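Skirnercombe Folding Worktable: Set-Up and Care Guide

Section 3: Finishing and First Use of the Wooden Top

Read this section after you have attached the legs and leveled the table (Section 2). The top leaves the Provdale plant sanded but unsealed. It can be used that way for dry work, but we recommend one coat of oil before the table goes into daily use in a kitchen, playroom or craft room.

You will need:
- Skirnercombe Table Oil, or another oil sold for indoor wood
- Two clean cotton cloths
- Fine sandpaper
- Rubber gloves
- A metal can with a lid, filled with water 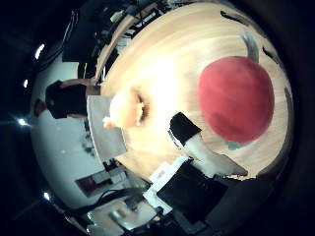
Page last changed: February 10, 2019

CAUTION: Cloths soaked in oil can heat up and catch fire on their own. Never leave them in a pile or put them in the trash. Drop them into the can of water as soon as you finish and close the lid.

3.1 Preparing the surface

1. Unpack the top and let it rest flat in the room where it will be used. Overnight is enough in most homes. If the carton was stored in a cold garage, wait a second night.

2. Wipe off the sanding dust with a dry cloth. Do not use water at this stage. Water raises the grain and you will have to sand again.

3. Check the surface under a bright light. Light streaks and small knots are part of the wood and are not covered by the warranty. A crack you can catch with a fingernail should be reported before you oil the top. Tops that have been oiled cannot be exchanged.

4. Sand any rough spots by hand, following the grain. Do not use a power sander. Go easy on the corners.

5. Wipe again.

3.2 Applying the oil

1. Open a window. Put on the gloves.

2. Shake the bottle and pour a small amount onto the cloth. The 200 ml bottle is enough for one full coat on the standard top, including the underside.

3. Start with the underside. Rub the oil in with long strokes along the grain until the wood looks evenly damp.

4. Turn the table upright and do the edges next, then the upper surface.

5. Wait 15 minutes. Wipe off all the oil that has not soaked in. Oil left standing on the surface turns sticky and is hard to remove later.

6. Leave the table to dry for at least 24 hours with nothing on it.

Note: The Clarkby extension leaf is supplied already oiled. Skip steps 1 to 5 for the leaf, or it may end up darker than the rest of the table.

3.3 Putting the table to use

1. For the first week, lift things when you move them. The oil is still hardening and drag marks show easily.

2. Do not place hot pans directly on the wood. The finish is rated for items up to 90 °C. Use a trivet for anything from the stove or oven.

3. Wipe up spills right away, above all tomato, beet and berry juice, red wine and coffee. If a stain sets, see 3.4.

4. Keep small things together in a soft-sided bin or tray when the table is shared. Fabric and felt are kinder to the finish than wire or bare metal. Avoid rubber feet and vinyl mats, which can leave a mark that goes down into the oil.
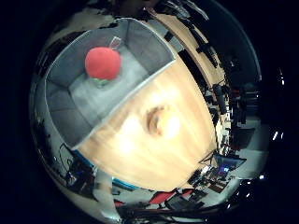 3.4 Cleaning and stains

Everyday cleaning: Wipe with a cloth wrung out in warm water and a drop of dish soap. Dry with a second cloth. Do not use bleach, scouring powder or glass cleaner.

Food stains: Rub lightly with baking soda and a damp cloth, rinse and dry. Repeat once if needed.

Crayon and wax: Scrape off what you can with a plastic card. Clean the rest with a little table oil, then wipe dry.

Ink: Sand the spot by hand and oil it again. The patch will look paler at first and should blend in over a few weeks.

White rings: These often fade on their own. If the ring is still there after 3 days, rub in a small amount of oil and leave it overnight before wiping.

3.5 Oiling again

Oil the top once a year, or sooner if water no longer beads on the surface. March is a good time in most climates, before the heating goes off and the air turns damp. Follow the steps in 3.2, but use less oil.

If the table has the Ansari locking hinge, keep oil off the hinge plates. Cover them with masking tape first and peel it off before the oil dries.

Continue to Section 4, Folding and Storage.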